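Kurkulix Two-Arm Home Robot
Set-up Guide for Partners
Section 6: Giving the bedroom demonstration to visitors

This section is for the person who leads the demonstration on an open day. Please read Section 4 (Power and stop buttons) and Section 5 (Teaching the hands) first. The bedroom demonstration has three tasks: the towel, the pillow and the duvet.

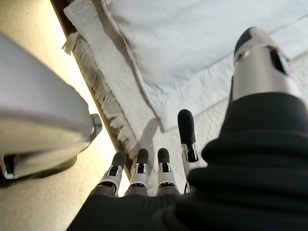
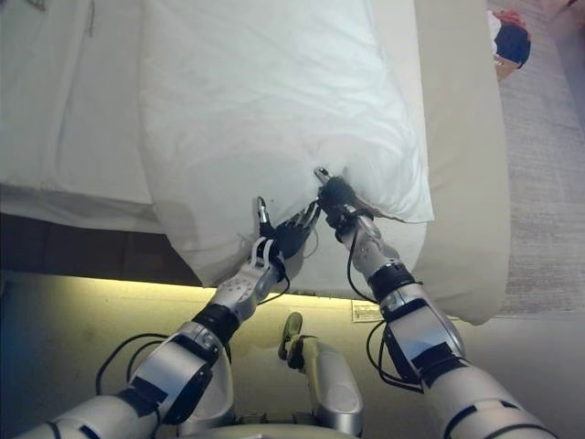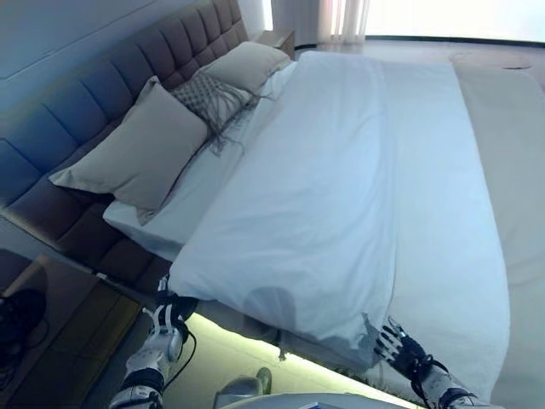
Page last changed: 21 August 2025

6.1 Before the visitors come

1. Make the bed completely by hand one time. Use the white bedding set, and do not mix it with bedding from another set. The robot was taught with white bedding and it finds the corners better on this.

2. Switch on the light strip under the bed. It helps the head camera to find the lower edge of the mattress. If your bed has no light strip, see 6.6.

3. Open the sheer curtains only if the sun does not come directly on the bed. Strong light from the window can hide the folds in a white duvet.

4. Check the charge on the tablet. It must show 73 percent or more before the first group. One group uses less than this, but the arms become slow when the battery is low, and visitors notice it.

5. Put the fabric covers on the hands if you will do the towel task. Pull each cover flat over the palm and the back of the hand. The fingertips must stay free.

NOTE: A cover that makes a thick roll near the thumb is permitted, if the thumb can still open fully. Test it with the command HAND OPEN.

6. Look at all cables on the arms. They must hang with some slack at the elbow. A tight cable will stop the arm in the middle of a task.

CAUTION: Do not shorten the slack with tape or cable ties. At the Virnton open day in January a tie was put at the elbow for a nicer look, and the wrist cable had to be replaced the same evening.

6.2 Where people stand

1. The robot works from the foot of the bed. Keep the floor behind it free.

2. Visitors stand along one long side of the bed, the side with no bedside table in the way. In small rooms, let in one half of the group and then the other half.

3. The demonstration leader stands where he or she can reach the stop button without taking a step.

WARNING: No person may sit or lean on the bed when the arms are enabled. This is also for staff. Children must be held by the hand.

6.3 Starting the demonstration

1. On the tablet, choose DEMO, then BEDROOM, then the task.

2. Wait for the two short tones. After the second tone the robot lifts its arms to the ready position.

3. Say to the visitors what the task is before you press START. When the arms move, most people stop listening.

4. Press START.

Task A, Towel. Lay the towel on the floor in front of the robot, with the fringe not folded under. The hand goes to the fringed side with the fingers pointing down. If it stays above the towel for more than a few seconds, press RETRY one time. A second RETRY rarely helps; move the towel a little and start again.

Task B, Pillow. Lay the large pillow on the bed with one end over the foot of the mattress. Both hands take the lower edge, close to each other. It is normal that the pillowcase becomes crumpled at the fingers. Please do not correct it with your own hand during the task.

Task C, Duvet. Leave the pillows at the headboard. The robot goes to the two corners of the duvet at the foot. The hands do not always arrive together, so give the second one time before you press anything.

NOTE: A decorative pillow with fringe may stay on the bed for Task C, but take it away for Task B.

6.4 Questions from visitors

Answers we can give to everybody:

How long did it take to teach? The duvet task was taught at our Drirkham site with 841 recorded trials. The pillow task needed almost 3,000.

Can I buy one? Not yet. Write the name and address in the visitor list, and Ita Dunne will answer.

Can it change the sheet? No. Please say no clearly, also when the visitor is friendly and asks two times.

For questions about the hands, call Tarmo Kuusk if he is in the building. Questions about safety go to Esmaeil Heydari.

6.5 After the last group

1. Choose DEMO, then END. The arms go down slowly. Do not push them.

2. Take off the fabric covers and wash them at low temperature, without softener. Softener makes the fabric slide on the palm. Change the covers after 200 grips, also if they look good.

3. Save the log under the name of the site. Send it to Narayanan Palaniappan, not to Prakash Palaniappan, who works in the Harasym office and receives many logs by mistake.

6.6 Beds without a light strip

Place a floor lamp at the foot, on the left or right, and not behind the robot. Run CAMERA CHECK from the tablet. If the mattress edge is shown in green, continue with 6.3. If it is shown in red, move the lamp closer to the bed and run the check again.

Continue with Section 7: Transport and packing.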